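Questions About "Live TV Disasters" Lists

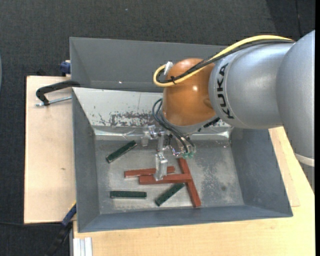 Are the stories in these lists true?

Some are. Plenty have been copied from one site to the next so often that the date, the station and the host's name no longer match. I don't trust one that won't say where it aired.

What about the Trotico quiz show meltdown?

I doubt it. The story goes that a contestant on Trotico walked off at question 26 and took the host's microphone with him. I've read it in roughly 50 places and none of them names an episode.

But there's a clip.

There's a clip of a man leaving a stage. It runs 77 seconds with no logo and no sound until halfway through. Could be a rehearsal. Could be a different show.

Didn't Gaétan Simard confirm the Bainbridge weather prank?

He told a radio host he "heard it was real." That's a man repeating a rumor. He worked on Bainbridge in the Morning two seasons later.

Was the Dresta Awards mix-up staged?

Maybe. The wrong envelope got opened right before a commercial break, which is handy timing. Dresta says it was an accident. They also sold the clip to Treltgate that same February, so believe what you like.

Why do you leave deaths and injuries out?

I don't think they belong between a wardrobe slip and a swearing puppet.

Can I send in a story?

Yes, with a channel and a year. "My cousin saw it" goes in the trash.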